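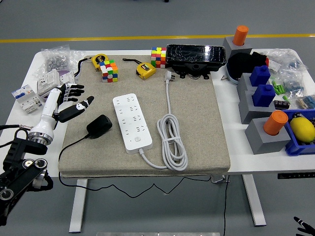

Teleoperation working group, Luneo bench - minutes, November

Present: Nazma Weerasinghe (chair), Edin Tomić, Špela Vidmar, Vlasta Matić (minutes)
Apologies: Špela Papadopoulos
Started 2:10 p.m.

1. Minutes of the last meeting
Agreed, with one correction from Edin. He did not say the glove mapping was "fine." He said it was fine for grasping and he had not tried anything else.

2. Demonstration count
The log shows 1,788 demonstrations recorded on the desk so far. Nazma asked how many are usable. Špela V. has reviewed 753 and thrown out 178 of those, mostly for the operator stopping halfway or the hand drifting at the start. The rest have not been looked at. Nazma said she did not want the larger number in the Cluvedau report until someone has watched the remainder. Edin thought that was harsh, as Cluvedau asked for recorded and not for reviewed. Not settled. The report will give both figures.

3. The power strip task
Long discussion. The task sheet says "tidy the cord." Vlasta pointed out that operators read this three different ways: wind it tighter, push the coil closer to the strip, or pick up the plug and lay it on top. All three are in the data under one label. Edin said the variety is good for training. Nazma asked what he was basing that on and he said general experience. She would like to see a comparison before we repeat it to anyone.

Špela V. also doubts that a remote operator can feel the cord slip in the fingers, and thinks we are recording people's guesses. She suggested that 10 of the cord demonstrations be done again by guiding the arm by hand, same desk, same mat, and put side by side with the remote ones.

4. Object set
Both tape measures stay, but the task sheet has to say which one is meant. "The yellow tape measure" is no use when there are two. Same problem with "the cube" - one operator went for the scrambled one and another for the tall stack, and both were marked as a success.
The phone with the cracked screen stays in its holder for now. Vlasta is against any task that lifts it out.
The lemon stays in the blue tray. Edin wants it moved about between takes. Agreed to try.
Nuts in the clear bag: no task yet. Nazma does not want one written just because the bag is on the desk.

5. Guvmont proposal
Guvmont claim their remote control kit would halve operator training. No figures came with the letter. Špela V. will ask for them. No trial until they arrive.

6. Actions
Špela V. - write to Guvmont; keep going with the review
Edin - hand-guided cord demonstrations, and the comparison
Vlasta - rewrite the task sheet, one meaning per line
Nazma - Cluvedau report, both figures

7. Any other business
Edin asked whether the Nikolovski scoring form could be dropped. Held over until Špela P. is back, as she wrote most of it.

Closed 3:25 p.m.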